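Druvance desk clips – read me first

Hi, and thanks for downloading. This is my set of short clips of people handling ordinary stuff at a messy work desk: bottles, little boxes, cables, whatever was lying within reach. I started it in June because everything I could find had one mug on a bare table, and my desk has never looked like that in its life.

What's in the folder

There are 3000 clips and 3000 matching text notes, one per clip, with the same number in the name. Each note is a line or two in plain words (what the hand picks up, which hand, what else is on the desk). I wrote them all myself, so expect some moods. The clips are split into 2 parts, Chong and Hotard, named after the folders they first lived in. Chong is mostly bottles and containers. Hotard is the smaller stuff, plus a lot of cable untangling that I find weirdly relaxing to watch. 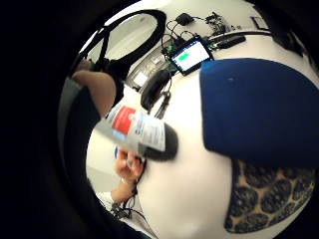

Bottle in the left hand, electronics on the white desk behind.

Bottles are my favorite part of the whole set! They get tipped, turned and passed around, and the labels smear when things move fast. I left the blurry ones in on purpose. If you only want sharp ones, look for the word "blur" in the notes and skip those. I tagged 179 clips that way, going by eye, so a borderline one may have slipped past me.

A few things to know

I don't name brands in the notes unless I could read them. "Dark cap" means dark cap – I didn't try to sort black from navy. The clutter was never tidied between clips, so the same gadgets can turn up again in new spots. If a hand hides most of an object, I wrote "partly hidden" and left it there.

Changes

November 15, 2018: fixed the swapped notes in Hotard, renamed the sorting script to Plirnovex (the old name clashed with something else on my machine). Still to do: the spelling in the early Chong notes.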